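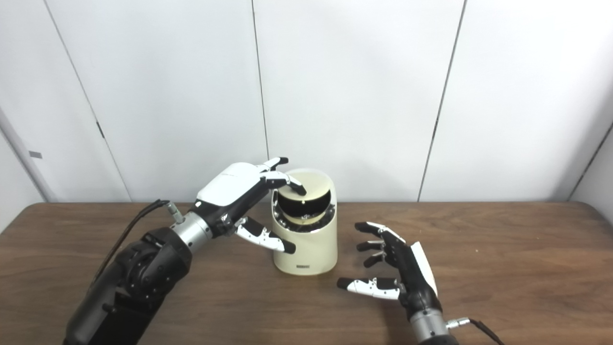 2020-02-16

Long day in the lab and my feet hurt, so I'm writing this from bed. We have the bin task for the class project now, officially. Dr. Chiang's old list had folding a towel on it and I am so glad we didn't pick that one.

The assignment is the same for every team. Two arms, two hands, one small household chore, and at the end of the term the robot has to do it in front of everybody. Ours is called Lenside on the sign-up sheet because the form wanted a team name and that was the street I grew up on. The team next to us is Rurel. They got the dishes.

Our chore sounds like nothing. Open the lid, pick up the trash, put it in the bin. I wrote it down as three steps in the proposal and by lunch today the list in my notebook had filled the page. Which finger touches the lid first. How far the hand has to come down. Where the other hand waits while this is going on. I had the right hand parked too close in the first version of the script and Hsin-yi made me move it out before she'd let me run anything.

We split the work the way we said we would. The lid is mine, left hand. The foil is hers, right hand. I spent the whole morning on fingertip positions. The lid is round and smooth and the tips are smooth too, so pushing near the middle and pushing near the rim are two completely different problems. I tried both. Near the rim is better, I think, but the bin wants to slide when the push comes in at a bad angle. I marked the angles that looked all right and crossed out the rest. Tomorrow I want to try bringing the thumb in against the side to steady it.

Lunch was crackers from the machine. I forgot my sandwich again.

In the afternoon we did Hsin-yi's half. She had been making foil balls all week and saving them in a coffee can. She's picky about them. If the ball is squeezed too tight the fingers can't get a good hold, and if it's too fluffy the hand crushes it and the next run isn't the same as the last one. I said trash isn't going to come in the right size in real life and she said this is a class and we have four weeks. Fair enough.

The part that took the longest was the height. She wanted the hand to come down with the fingertips pointing into the bin, so the foil has only a short way to fall. I would have let go from higher up and hoped. We went through it slowly, a little lower each time, with me on the stop button. My left hand just stays open on its side of the bin for this part. It has nothing to do yet, but I have to keep it out of her way, and its thumb sticks out more than I ever remember when I'm typing in the numbers.

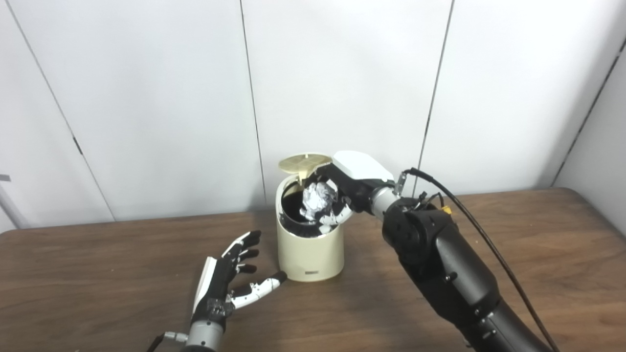

Hsin-yi Yeh thinks we should stop tuning the drop and work on what happens between the two halves, when my hand backs off and hers comes in. She told me the grade will be decided there, and that she'd rather have a clumsy drop with a clean handover than the other way around. She also wants us to write down every run, good or bad, and I have been lazy about that.

I think she's right about the handover. I didn't say so right away because I had five more lid angles I wanted to try, and I'm still going to try them, just not first.

The other thing is the recordings. The Tallach software keeps everything from a session unless you tell it not to, and I never told it not to. The limit on our account is 1,000 runs and I had been saving every stupid half-run where I stopped after the first move. So I sat there deleting for an hour before dinner. I kept the ones with notes. There were not many with notes.

Things to do:
Ask about the lab key for the April break
New page in the notebook for the handover
Write the thumb position down somewhere that isn't my hand
Pay Hsin-yi back for the foil

Mom called while I was walking home and asked if the robot could do her kitchen trash yet. I said it has a very small bin. She wanted to know when she can come see it, and I still have to look up the date of the demo and call her back.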